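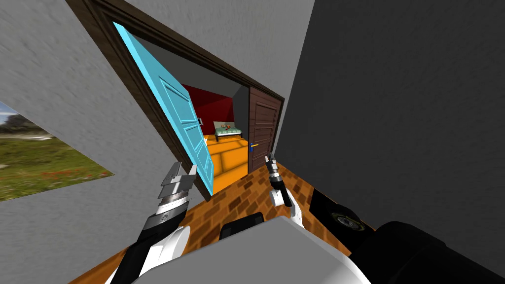 Painting interior doors - take them off or leave them hanging?

Asked by Naa Abugri

I'm finally doing the inside doors this August and I can't wait! They're old panel doors, solid and heavy, currently a sad yellowish cream. I have two quarts of satin enamel and a long weekend. Do I need to take them off the hinges, or can I paint them where they are? And brush or roller for the panels? Last time I did a door (my sister's place in Pravcombe) it dripped in every corner and I've never heard the end of it.

3 answers

Piroska Vass
Oh, you're going to love this job! I leave mine hanging, with a wedge under the bottom so they don't swing. Take the handles off, wash everything with degreaser, then scuff with 220 grit. Paint the panels first, then the crosspieces, then the long side pieces last. I use a small angled brush in the grooves and a 4 inch foam roller on the flats. For drips - go back after five minutes with a nearly dry brush and check every corner. It made such a difference for me.
2,079 people found this helpful

Amirul Pasaribu
Take them off. Flat on sawhorses means no runs. Number the doors and bag the hinges with the screws or you'll be sorry.
145 people found this helpful

Wichai Saengthong
Whichever way you go, prime first if the old paint is oil. Rub a spot with denatured alcohol, and if nothing comes off on the rag it's probably oil. Also don't close them the same night, mine stuck to the stop and took a strip off. What color are you going with?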